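I've been reading the Trandia announcement again, and I still can't find the bit where somebody says how much gas the new turbine burns at half load.

For anyone who missed it, Trandia wants to replace the old boiler plant at Vik with a gas turbine rated at 263 megawatts. Troten would supply the machine. Noltidix would supply the software that decides when to run it. The press release uses the word "flexible" 6 times and gives one efficiency figure, which is for full output on a cool day.

Well, fine. Every turbine looks good at full output on a cool day. The trouble is that the same release says the plant will spend most of the year following the wind, up and down, sometimes off altogether. A machine doing that is going to drink more fuel per unit than the headline number suggests, and every start wears out parts that cost a great deal. I asked for a part-load curve in January. I got a very polite reply from Torunn Lunde in their press office, with the brochure attached. I already had the brochure.
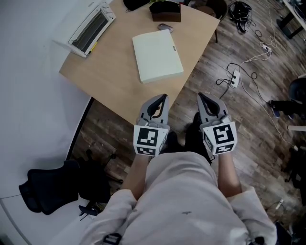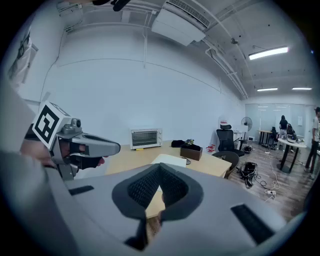 A gripper with a marker cube on it, in both photos.

Then there's the hydrogen line. "Ready for hydrogen" appears under a nice green heading. Ready how? A blend of a few per cent is one thing. Running on the pure stuff means different burners, different pipes and a supplier, and the release names no supplier. I've seen "ready" used of a car park with some ducting under it.

Fouzia Dogar, who spent years on shift at a plant much like this one, thinks I'm being too hard on them. Her view is that the old boilers are so slow to warm up that almost anything would be an improvement, and that Troten's people do know how to build a turbine. I accept both points. She also told me the maintenance contract is where the money goes, and on that the release has a single sentence: "a long-term service partnership". How long? Who pays if it trips in a cold snap?

The planning file runs to 1,952 pages, and I have not read them all. I did read the 29 on running hours, and the table there assumes far fewer starts than the wind-following story would need. One of those two documents is wrong. I'd like to know which before the order is signed.

I've written to Torunn Lunde again and asked for three things: the part-load curve, the assumed number of starts a year, and the length of the service deal. If another brochure comes I'll put it with the first one.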